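Skarville tabletop set: handling rules and data card

Last updated Thu 16 July 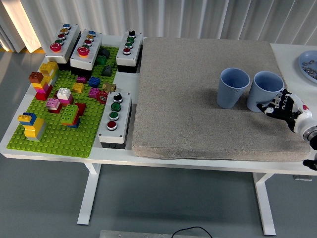
The rules on this card apply to every recording in the Skarville set, and to anyone adding to it. They were drafted by Celeste Zúñiga and are kept by Abelardo Villalba at Fedden. Each layout has a building side and a handling side. Bricks and push-button boxes go on or around the green baseplate, and cups go on the fabric pad, as with the two light blue ones where the hand is working. Small metal parts stay in their tray, off the pad, until a task calls for them.

## Contents

1426 recordings in 26 layouts. No recording runs past 500 seconds. Files are grouped by layout, then by task.

## Before recording

- Test the cell's own emergency stop. The red mushroom buttons on the prop boxes are props and must never be treated as a stop.
- Keep people out of reach of the arm while it is powered.
- Check that the pad lies flat.
- Write the layout number in the log before the first move.

## During recording

- Don't reach in to straighten a cup or brick. Stop, reset and start a new file.
- After 3 failed grasps in a row, end the recording and mark it "failed". Failed recordings are kept.
- Don't change the layout halfway through a file.

## Known problems

Layouts recorded in April use the old Chisholm log format, which has no field for the operator's initials. The Katano converter reads both formats but drops comments from the old one.

## Changes

Send proposed rule changes to Abelardo with the layout number and a short reason. Celeste signs them off.

3 comments
26 shares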